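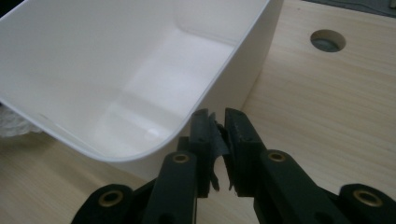 Clostanell White Storage Bin, Open Top

Sold singly or in sets of 4
Color: white
Material: plastic
Lid: none

We have carried a good many bins over the years, and if you have ever written to us asking which one to start with, you have probably had this one recommended to you (more than once, if you are the patient sort!). The Clostanell is a plain white open bin with rounded corners and a smooth rim, and it goes on a shelf, a desk or the bottom of a closet without making the room look like a stockroom.

The inside corners are soft and curved, and anyone who has tried to chase crumbs, thread ends or glitter out of a square-cornered box will know why we are so fond of that. A damp cloth with a drop of dish soap goes right around in one sweep. Please skip the scouring powder and the rough side of the sponge, though, as the finish is matte and scratches will show.

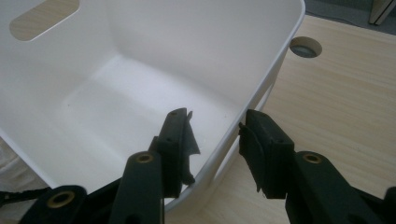

The oval handle slot is cut through the wall, where your fingers naturally go when you pull a bin toward you off a shelf. It does mean that very small things such as beads or loose snaps are better off in a pouch or a jar first, and then into the bin. Larger things like folded T-shirts, dish towels, yarn, chargers and picture books can go straight in.

What our customers keep in theirs

Linens and trimmings come up most often. Defne Altıntaş, who runs the sewing evenings at our Salazar store, keeps her curtain offcuts in one and her finished hems in another, and she likes to set the bin right on the table while she sorts so that everything has somewhere to land. She has some 16 of them at this point and has asked us for labels that will stick to the matte finish. We now stock the Zollik clip-on label holder, which slides over the rim and comes off again when you change your mind about what lives where.

Bathroom shelves are another favorite, and so are kids' rooms, partly on account of there being no lid to lose. If you would like a cover for dusty spots like the top of a wardrobe, the Arkudari cotton cover is cut to fit and can go in the wash with your towels.

Before you order

Please measure your shelf at the front edge as well as the back, especially in older cabinets, and leave yourself a little room above the rim so you can reach in without taking the whole thing down. The bin is for indoor use. Keep it away from radiators and stovetops, and don't use it as a step (we know, but people do).

You may find a tiny fleck or two in the white when yours comes out of the box. Most are dust from the packing and wipe off. If you have one that won't, and it bothers you, write to us within 9 days of delivery and we will send another.

Availability

Our April delivery sold through faster than we had planned for, and a fresh lot of 300 is on order. Orders placed now will be shipped in the order we receive them. Store pickup at Salazar is free, and the folks at the counter are happy to hold a set for you while you go home and measure.

Page updated May 1, 2025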